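Microwave on a table in the open-plan room: lids, clearance, power
Forum > Building and Facilities > Shared kitchens and break areas
8 replies, 517 views

lorcan_d
Original post

We have lost the kitchenette on our floor until the pipework is finished, so the microwave has moved into the office. Three questions.

1. Is an ordinary meeting table acceptable underneath it? It has a dark top and metal legs and doesn't wobble.
2. Lid on or lid off? Opinion in the room is divided.
3. Does it need its own socket?

The instruction booklet went missing in an earlier move.

Lorcan Doherty

v_vlach

1. Yes, if the table is level and rated for the weight. Check that all the feet are inside the table edge with the door fully open. An open door shifts the load forward and people lean on it.
2. Lid resting on top, not clipped down. A sealed lid on anything with water in it will lift or burst.
3. A wall socket, yes. No extension reel.

Aidan P

Disagree on 2. Lid off, with a sheet of kitchen paper over the food. Half the tubs people bring in have lids that warp at soup temperature even when the tub itself is marked as suitable. I have scraped enough of them off the plate.

v_vlach

Then the lid is the wrong lid. Kitchen paper doesn't hold steam, so the edges dry out while the middle is still cold. For rice in particular I would want the lid on, vent open.

nuala.h

Both of you are assuming the tub is marked. Ours at Urkincombe mostly aren't. We keep two plain glass bowls with loose covers next to the oven and the rule is to decant. It adds washing-up but it ended the argument.

On clearance: go by the plate on the back of the oven or the maker's website. Our old Hendel wanted more room above than behind, and the Vekenano that replaced it is the other way round. There is no general figure worth quoting.

lorcan_d

Model number found on the back, thanks, booklet downloaded. Clearance is fine on all sides. Current arrangement below.

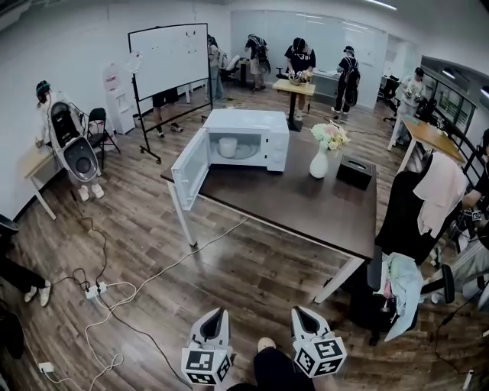 Workplace Services, Second Floor Team

The door opens out past the left end of the table, so it swings over floor and doesn't sweep anything off the top. The tub on the turntable is one of the small round ones with a lid, which is the type being argued over. Flowers and tissues share the table, to the right of the oven.

Aidan P

Door side is sensible. I would still move the tissues. Paper goods next to a heating appliance get written up on every inspection I have been through, whatever the actual risk.

nuala.h

The vase bothers me more than the tissues. A vase of water beside a mains appliance is one knock away from a wet plug. Put the flowers on a desk.

v_vlach

Agreed on the vase. On the tissues I don't see the problem provided the vents stay clear, and the booklet will say where they are. People need something to wipe the plate with and they won't walk across the room for it.

One more point: if the door hangs over a walking route, it has to be shut after use. An open door at that height catches hips and elbows.

finbarr_oc

For what it's worth, we ran a Jireš on a folding table from June until the refit ended. The oven gave no trouble. The table did, because the catch on one leg worked loose. Check fixings weekly if yours has any.

On lids I am with Vasiliki. Loose lid, 13 or 14 short bursts if you must, stir in between.

Finbarr Ó Ceallaigh

Aidan P

Nobody is standing there for 14 bursts, Finbarr. There will be a queue to the lift.

lorcan_d

Flowers are moving to the window sill this afternoon. Tissues stay for now, pending whoever does the inspection. I'll put up a notice saying lids loose, door shut, and leave the kitchen paper out for Aidan.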